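Search this community Enter keywords Go
Reading time: 3 min
Last updated: December

Budget for a hand-held gripper setup, what am I forgetting?

Marcelino Tejada

Trying to put a number on a purchase request and I keep going in circles. We want two hand-held grippers (the kind a person holds and moves around, parallel fingers, wrist area has the electronics) so we can record tabletop tasks and later run them on an arm. Arm is already paid for. Small lab, shared room, one bench we can use most afternoons.

Quote from Adomaitis is 900 per gripper, fingers included. Kelumeo is cheaper up front but the finger plates are seperate and they want you to buy pads from them too. No idea how fast pads wear. Do I buy spares now or wait? Also do I need a new table or is a plain one ok? And a PC, ours is old and already does other stuff.

Request has to be in before the December cutoff. Whatever I leave out I can't get til next budget round, so would like to hear from people who have bought this stuff already.

Lorne Kowalchuk

Went through this last year at our place in Fenasbridge. Quick notes, sorry, typing between meetings.

Spares first. Buy them now, on the same order. Shipping on a little bag of pads cost us nearly what the pads did. We got 40 pads with the first order and thought it was silly. Was not silly. Felt type ones pick up fuzz and the glue gives up before the felt does. If you go Kelumeo ask straight out whether you can cut your own from sheet. Ours said fine, just keep the thickness the same on both sides or your closed position is off and you redo the zero.

Get one extra set of finger plates too. Not pads, the plates. Someone will drop it.

PC: don't share. We tried. Recording stutters whenever the other job kicks in and you don't notice until you go back through the files. Doesn't have to be fancy, put the money in disk. Two drives, one to record to and one to copy to at the end of the day.

Table: plain is fine, don't buy one of those drilled metal ones unless the arm needs bolting down. A light matte top is nice. Ours was shiny at first and the lamp glare drove everybody nuts, ended up covering it.

Stuff that wasn't in my first request and should of been: cables (longer than you think, plus the short ones), power strip, a stool or two, bins for the objects you're going to pick up, the objects themselves. That last one is a real line item if you want variety. Also somebody's hours. Setup ate about a week of one person here.
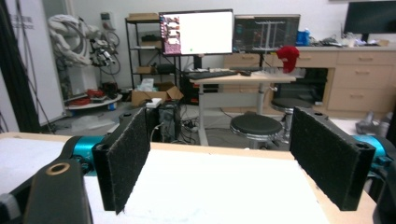 On room space, measure how far you swing your arm with the thing in your hand before you decide where the bench goes. We had ours too close to a desk and kept backing into the chair. Moved it, lost an afternoon re-doing calibration. So pick the spot, then calibrate, then leave it alone.

Adomaitis vs Kelumeo, can't help, ours came from Noltstead and they quit selling that model. Ask whoever you pick how long they'll stock fingers. Get it in the email.

benchtop_pat

just get the cheaper one

Marcelino Tejada

Thanks Lorne, super useful. Adding pads, plates, drives and a line for cables. Had zero for cables, oops. Asked Kelumeo about cutting our own pads, waiting to hear. Will probly put the PC as its own request so they can't knock out the whole thing over it. Did you put the test objects under consumables or equipment?

Lorne Kowalchuk

Consumables. Same with the pads. Plates went under equipment with the grippers, our purchasing person wanted them on the same quote.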